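Measuring and Marking a Running Route of Known Length

This page covers laying out a repeatable training distance on a public path with a measuring wheel or a steel tape. The method is good enough for interval work and club time trials. It is not a substitute for a certified course measurement, which uses a calibrated bicycle and has its own paperwork.

What you need

- a measuring wheel with a mechanical counter, or a 50-meter steel tape
- a notebook and pencil
- masonry nails with washers, or a landscape feature you trust
- sidewalk chalk
- a helper, if you are using the tape

Phone apps and GPS watches are not accurate enough for distances under a mile. Tree cover makes them worse. Use them afterward as a sanity check if you like.

Step 1. Choose the stretch

Look for a straight section with an even grade and no gates. Walk it once in each direction before measuring anything. Note where the surface changes, where side trails join, and where water collects after rain. A rise that you do not notice walking will show up in lap times, so if you have a choice, pick a stretch you can run both ways and average the results.

Check with whoever manages the path before driving nails. Most parks departments will agree to a flush washer at the edge of the pavement and will refuse paint.
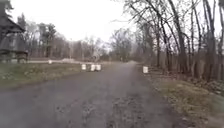 Step 2. Calibrate the wheel

Wheels drift. The tire wears, the pressure changes if it is pneumatic, and rough pavement makes it bounce. Do the calibration on the same kind of surface you plan to measure.

Lay out a baseline with the steel tape on level ground. Two full tape lengths, 100 meters in all, will do. Mark both ends with chalk. Roll the wheel from one mark to the other at a slow walk, keeping it upright, and write down the counter reading. Reset and repeat in the opposite direction. Do this four times, then take the average.

Divide the true length by the average reading. The result is your correction factor. If the wheel reads 100.4 for a true 100, the factor is 0.996, and every reading you take that day gets multiplied by it. My own wheel is an older Kairys with a solid tire and it reads slightly long in cold weather. I recalibrate it each March and again whenever I change surfaces.

If your four readings differ from each other by more than 0.2 meters, fix the wheel before going on. The usual cause is a loose axle nut.

Step 3. Pick the line

Measure the shortest line a runner could reasonably take. On a straight path this is simple: choose one side, stay a fixed distance from the edge, and hold that distance for the full length. I use 12 inches. Where the edge is ragged, sight on something far ahead and walk to it - following every bump in the edge will add length to your reading and leave the course short.

On curves, cut to the inside of each bend, still holding the 12 inches. Between opposite bends, cross the path in a straight diagonal.

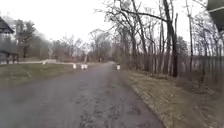 Step 4. Measure

Set the wheel so its contact point is directly over the start mark. Zero the counter. Walk at an even pace and do not lift the wheel. If it bounces or you have to stop for a bicycle, hold it still and continue from the same spot. If it rolls backward, start over.

Stop at the corrected target. For a 400-meter stretch with a factor of 0.996, that means stopping when the counter shows 401.6. Chalk the spot. Turn around, zero the counter and measure back to the start. The two results should agree within half a meter. If they do, split the difference and move the finish mark. If they do not, measure a third time and discard the outlier.

Step 5. Fix and record the marks

Chalk lasts until the first rain. Drive the nail and washer the same day, then record the position of each one from two permanent objects, so that it can be found again under leaves or after resurfacing. Ieva Rätsep, who checked the Ustness course with me, writes these offsets on a card and keeps a copy at home. I have since needed that copy. 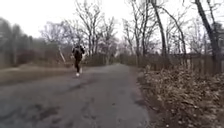

Test the course at running pace before you rely on it. Have one person run it while another times from the finish, and compare the line they take to the one you measured. The runner in the photo is keeping to the left half of the path, close to the edge, and a course measured along that side would suit them well. Someone who drifts across to the other side and back will cover a little more ground than the stated distance. Repeat the test in both directions and log the times with the wind direction.

Contact: Drilby Path Runners | Last revised Oct 12, 2017 | Back to top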